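Section 2. Before You Buy: Planning and Budgeting the Station

Issue date: 30/10/2026
Applies to: two-arm Werkside tabletop stations with five-fingered hands
Prepared by: Kieran Horrocks, with corrections from Neville Bloxham (he made a great many)

Read this section before you sign the order form. Section 3 covers unpacking and assumes you have already spent the money.

2.1 Decide what the hands are for

1. Write down the jobs you want done, in plain words. "Fold shirts" is a job. "Transform our workflow" is a mood, and Otarlow does not quote on moods.
2. Strike out any job that a person at your site does in passing without noticing. It will not pay for a pair of arms.
3. Take what is left to whoever holds the budget. At Flistivstead that is Fouad Khalaf, and he will ask for the list again in April, so keep a copy.

NOTE: Fingered hands cost more than simple two-jaw grippers, both to buy and to keep in fingertips. If every item on your list is a box, buy the jaws. 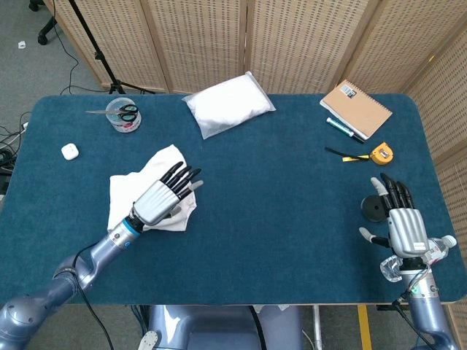

2.2 Budget for the table as well as the arms

Most first budgets stop at the arms and hands, and then somebody has to go back and ask for a table. Put the work surface on the order from the start, along with a covering for it, power at floor level and a screen if the station shares a room with people who have other things to look at. Carpet does nicely as a covering; ours is blue, with a folding woven divider standing behind it, and it carries the sort of practice goods you should also have a line for: a crumpled white cloth under one hand, a clear water bottle in the other, scissors in a plastic container, a tape measure, a notebook. Individually these are petty cash. Bought one at a time on six separate expense claims, they become a correspondence with Mervyn Bunting.

4. Measure the room, then measure the doorway. Both figures go on the site form.
5. Allow floor space for cables. They will take it whether you allow it or not.
6. Price the practice goods as a single line and call it "consumables".

CAUTION: Do not set the station up on a borrowed table. The owner will want it back, and the arms have to be calibrated again each time the surface changes.

2.3 Cloth work costs extra

If your list includes anything made of fabric, add the soft-goods option now. It can be fitted later, at a price that suggests Otarlow would prefer you hadn't waited. The option covers padded fingertips, a spare set and two days of on-site setup with Matěj Urban.

7. Order plain T-shirts in one size and one color for the first trials. Save the patterned ones for when things are going well.
8. Set aside operator hours. A shirt that takes you a few seconds at home can fill a morning here, and the morning has to be charged to something.
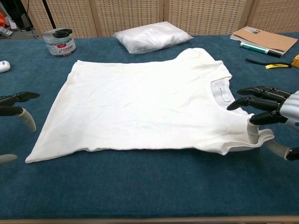

9. Add fingertips to the yearly running costs, and keep them apart from the repair budget. Pads are meant to wear, and a repair budget that gets eaten by pads looks alarming at review time.
10. Ask for the service contract price in writing. The verbal price is friendlier but has a short shelf life.

NOTE: The standard contract includes two service visits a year. A third visit is possible – see the price list, preferably sitting down.

2.4 Before you send the order

Check that the site form is signed, that the table and covering appear on the order, and that someone has been named as station keeper. A department cannot be station keeper. Horrocks tried this once and the keys are still missing.

Send the form and the order together. Orders that arrive without a form go into a tray, and the tray is emptied when Neville is in the mood.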